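Staff Kitchen and Break Room Check, Ground Floor
Kundine building, February round
Checked by: Yaa Agyeman
Copy to: Cecilia Zakaria, office services

Marks used: OK = no action. R = repair or change needed. W = watch, look again next round.

Comments are written under each point. Please read them also when the mark is OK, as some contain small requests.

1. Way in and floor

1.1 Door opens fully and closes by itself: OK
1.2 Floor free of cables and boxes: R
Comment: The delivery from Hamodetti was still standing behind the door at 8 in the morning. It leaves a person too little room to pass with a hot cup. I moved it to the store room, but the driver should be told where to put it.
1.3 Mat lies flat: W
Comment: The corner nearest to the sink is starting to curl. I pressed it down with tape for the moment.

2. Walls, worktop and outlets

2.1 Wall clean and without damp marks: OK
2.2 Wall plates fixed and not cracked: OK
2.3 Worktop surface without cracks or open joints: OK
Comment: Please continue to wipe the line where the worktop meets the wall. Crumbs collect there and last year we had ants.
2.4 Sharp tools put away after use: R
Comment: A peeler is also a sharp tool. Many colleagues think only of knives. It belongs in the top drawer with the blade side to the back. 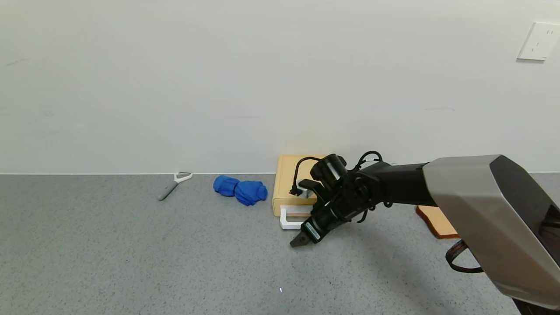

3. Electrical appliances

3.1 Kettle, cord and base without damage: OK
3.2 Microwave door closes and light goes off: OK
Comment: The inside was not clean. This is not a safety fault but I mention it.
3.3 Refrigerator at correct temperature: W
Comment: The thermometer on the middle shelf has a weak battery and I could read it only with difficulty. I ask for a new one before the next round.
3.4 Test labels in date: R
Comment: 2 labels are missing, on the coffee machine and on the small heater. Van Damme did the testing and they say the stickers were put on. Perhaps the cleaning took them off. The heater must stay unplugged until we have the paper.

4. Storage and loose items

4.1 Nothing heavy above shoulder height: OK
4.2 Boxes and drawers have no broken handles or sharp edges: OK
Comment: I ran my hand along every handle.

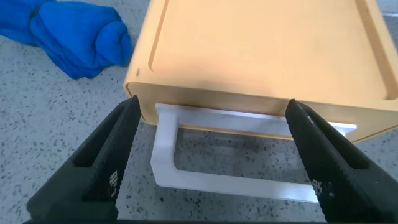
Point 4.2, tan box with white handle.

4.3 Cleaning products in original bottles, lid closed: R
Comment: One spray bottle has no label at all. I do not know what is in it, so I took it away. Please do not fill water bottles with cleaner, even for one day.

5. Working space

5.1 Enough free surface to put down a hot pan: OK
Comment: We agreed on 60 cm beside the stove and I measured it again. The Miltance coffee grinder should not come back to this place.
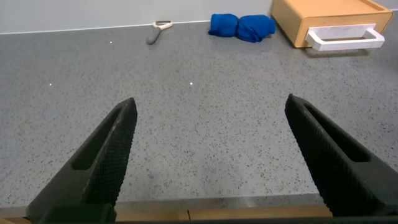
Point 5.1, clear part of the worktop.

5.2 Cloths away from the stove and from heat: W
Comment: There is still no hook for the cloths, so they are left on the worktop. Cecilia has the hooks in her office already. It is enough to put up one of them on the far side of the sink, where it cannot touch the hot plates. Until then, please lay the cloth well back, 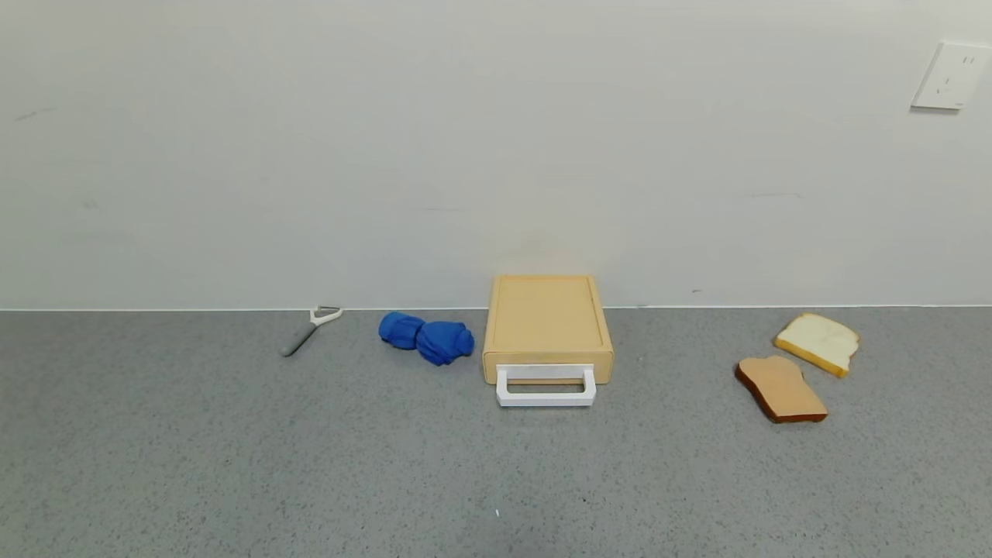

and change it every evening, also when it looks clean. A used cloth goes to the laundry bag and not under the sink.

6. Fire and first aid

6.1 Fire blanket in its holder, easy to reach: OK
6.2 Extinguisher seal complete: OK
6.3 First aid box full: R
Comment: The burn gel is finished and the blue plasters are almost finished. I have ordered both.
6.4 Emergency numbers readable on the wall sheet: W
Comment: The ink is pale from the sun. I will print a new one.

Open from the last round: the tap drips (reported again), and the bin lid does not stay open. Both are with Cecilia.

Next check: March, before lunch time, so that the room is in normal use but not full.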